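# Setting Up Your Zuccaro Pour-Over Station

Welcome! You've got the kettle, the dripper stand and the scale out of the carton, and good coffee is closer than you think. This section takes you from a bare counter to your first pot. Get your mugs out now, because you'll want them at Step 9. 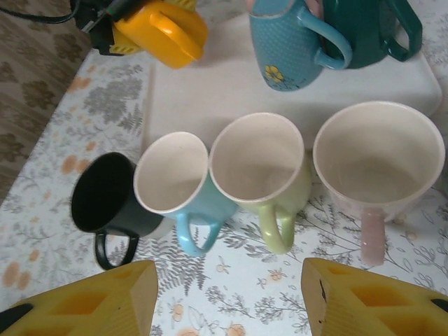
## 2.1 Pick a spot

1. Choose a level surface within reach of a grounded outlet. The kettle cord is 32 inches long, and we don't recommend an extension cord.
2. Leave open air above the kettle. Steam rises straight from the spout and lid, and it will lift the finish on a low cabinet over time.
3. Set the scale down first, then the stand on top of it, with all four rubber feet inside the raised rim. If one foot sits on the rim, your readings will drift and you'll blame the beans.

> **Note:** A tablecloth is fine under the station as long as it lies flat. Smooth out any folds before you place the scale, then press **Zero**.

## 2.2 Rinse everything once

4. Wash the glass server, the dripper cone and the lid in warm soapy water. The kettle gets a rinse only. Never put it in the sink!
5. Fill the kettle to the upper line, bring it to a boil, and pour the water away. Do this twice. The first boil may smell a little like a new pan, and the second one shouldn't.
6. Wipe the base with a dry cloth and let the contacts air out before you set the kettle back on.

> **Caution:** The kettle body stays hot well after the light goes off. Lift it by the handle and keep the spout pointed away from you.

## 2.3 Your first pot

Now the fun part. You'll need a paper filter (the cone takes the Vosach size 2, packed in the side pocket of the carton), fresh beans and a grinder. Aim for grounds that look like coarse sand. If you're using store-ground coffee, go ahead, it still makes a very nice cup, just expect it to drain more slowly.

7. Fold the filter along its seam, open it into the cone, and rinse it with hot water. Empty the server afterward. This takes the papery taste out and warms the glass at the same time.
8. Add 57 grams of coffee, give the cone a gentle shake to level the bed, and press **Zero** again. Then:
 - Start the timer and pour just enough water to wet all the grounds. Watch them puff up! Fresh beans make quite a dome.
 - When the dome starts to sink, pour in slow circles from the middle outward. Stay off the paper.
 - Pause whenever the water gets close to the top of the cone, let it drop, and go again.
 - Stop pouring at 900 grams on the scale, then wait for the drip to slow to single drops.
9. Lift the cone onto its drip tray, swirl the server once or twice, and pour. Fill each mug halfway first, then go back and top them all up, so everybody gets the same strength.

Taste it black before you add anything, even if you always take milk. You'll learn a lot about your grind from that first sip. Sour and thin? Go finer. Bitter and drying? Go coarser. Change one thing per pot and write it down. The card in the back pocket of this guide has room for your notes, and we'd love for you to fill it.

## 2.4 Saving a temperature

The kettle ships in Fahrenheit, but you can set your own hold temperature.

10. With the kettle on its base, press and hold **Set** until the display blinks.
11. Turn the dial to the temperature you want. Gaëtan Millet, who tested most of our recipes, likes 205 °F for light roasts and a few degrees less for dark ones.
12. Press **Set** again. The kettle beeps once and remembers the number, even after you unplug it.

> **Note:** If the display shows **E2**, the kettle is empty or close to it. Take it off the base, let it cool down, add water and try again.

## 2.5 At the end of the day

- Toss the filter and grounds, or give them to the compost.
- Empty the kettle. Standing water leaves scale behind, especially in hard-water areas.
- Turn the scale off by holding **Zero**. It also shuts itself off, but the battery will thank you.
- Leave the server upside down on a rack until dry.

For descaling, go to Section 5. Recipes for smaller pots and for iced coffee start in Section 3.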